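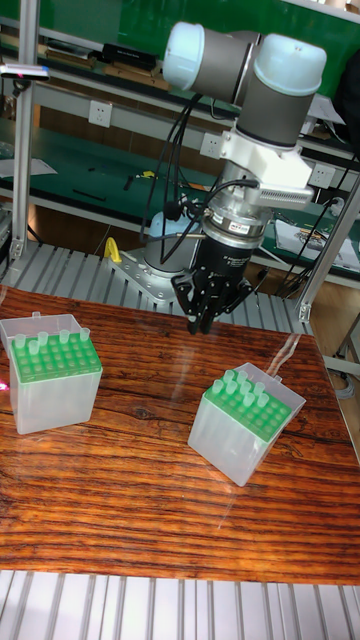
The pitch for the Hiria refill program runs to four glossy pages and uses the word "circular" on every one of them. A lab buys its tip boxes once, keeps them, and tops them up with green racks of fresh tips for as long as the hinges hold. Supplier and customer both get to feel good about it. The brochure promises 57 per cent less plastic.

I wanted to know 57 per cent less than what. The lab manager at Doven, a contract testing outfit with a floor and a half of the Pisharody building, wanted to know the same thing when she signed up three years ago, and says she is still waiting to be told. She agreed to talk on condition that I left her name out and didn't make her sound like an enemy of the environment.

"I rinse my yoghurt tubs," she said. "I'm on your side. I just want to see the working."

We met in the tearoom at half past nine, by which time she'd already had an argument with a courier. On the table between us she put a clear box with a green rack in it, in the way another person might put down their keys. I asked her to start with what the box was for, as though I'd never seen one.

"It holds tips so you can pick them up without touching them. Everything else is marketing." She flipped the lid up and let it fall back. "You want it to stand flat, you want the holes in the right place, and you want the lid to stay open when you've opened it. If it does those things I don't care what colour it is."

And does it?

"The flat part, yes. The holes, yes. The lid, for a while."

The lids are a sore point. Under the old arrangement a lab bought a box, used the tips, and threw the lot in a bin marked recycling, after which its fate was a matter of faith. Under the new one the box has to live through being opened and shut all day and cooked in the autoclave whenever someone thinks of it. Hiria's literature says a box is good for 20 cycles. I asked whether that matched what she saw.

"A cycle of what? That's my question. Their cycle is one refill and one sterilise, done gently by someone in a brochure. Ours includes being dropped, and having a marker pen scrubbed off with ethanol, and being stacked under a carton of gloves in a hot storeroom all January." Some of the boxes had come through it well enough. Others had gone cloudy and begun to warp, and a warped box, she pointed out, is one you end up replacing anyway, with a new box, in new plastic.

She hadn't kept a tally of the failures. I thought that was a bit rich from someone asking to see the working, and told her so. She laughed and said it was a fair cop.

What about the tips themselves? They are most of what gets thrown out, and the refill program doesn't do a thing about them. A tip gets used and binned exactly as before.

"Right, and that's what annoys me. If you weigh the box and the wrapping and the tips together, you get one number. If you leave the tips out, you get a much nicer number. I'd like to know which one is on the front page."

I had put that to Hiria by email before we met. The answer, when it came, was that savings vary with customer usage patterns. I read it to her off my phone and she asked me to read it again, slowly.

There is also the matter of the part-used box. Walk past any bench in a building like this and you'll find one, a few tips huddled in the back rows and empty holes in front. In theory you finish the box, then you refill. In practice a person starting a plate of 96 doesn't want to run out halfway, so they open a full one and push the other aside, and by the afternoon there are two of them sitting open. By the end of the week there are more.

"We've all done it," she said. "I've done it. You tell yourself you'll use those ones up on something small."

Does anyone?

"Students do. We don't have students."

Her own fix is a shelf by the door for leftovers, labelled, with a rule that small jobs come off the shelf first. She thinks it has saved more plastic than the entire refill contract, though she admits she can't prove that either. It costs nothing and takes up the space of a pot plant. The catch is sterility. Once a lid has stood open for a morning, some of the staff won't trust what's under it, and for some of the work they're right. Those tips go back through the autoclave or they go in the bin, and which it is depends a good deal on how close it is to going-home time.

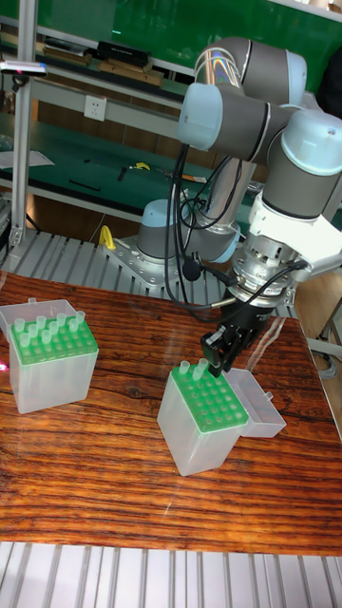 Pestcombe, asked by email for a view as the other supplier bidding for Doven's business, replied that leftovers were a training problem and no box could be blamed for them. The company added that its own racks could be lifted out and combined by hand in under a minute, and that customers who did this routinely saw very little waste.

I passed this along a few days later, by phone. There was a silence, and then the sound of a chair being pushed back.

"Under a minute with gloves on, moving them one by one, and not touching the ends? They should come and show us. I'll time it." She did concede the general point. People could be taught to consolidate boxes, and at Doven they hadn't been, and that was hers to wear.

On price she was less forgiving. The refills were pitched as cheaper, and per tip they are, by a margin she described as bus fare. Then there is the labour. Loading a batch of boxes and wrapping them for the autoclave takes somebody 20 minutes, and that somebody is on a scientist's wage. None of this appears in the four glossy pages. To be fair to Hiria, it probably doesn't appear in anyone's four glossy pages.

So would she go back to throwing the boxes out?

"No." It came quickly enough to surprise me. "No, I'd feel sick doing it now. When we cleared the old store there were bags and bags of them, perfectly good, just because they were empty. I'm not going back to that. I only object to being told it's solved."

She'd like the supplier to print the weight of the plastic on the carton, tips and box listed separately. She'd like a lid sold on its own as a spare part, which she has asked for twice. She would also like the box to be called a box. The brochure calls it a platform.

I asked whether she'd be renewing in June. She said it depended on the lids.

Home Features Interviews Lab Life Archive Subscribe Contact Back to top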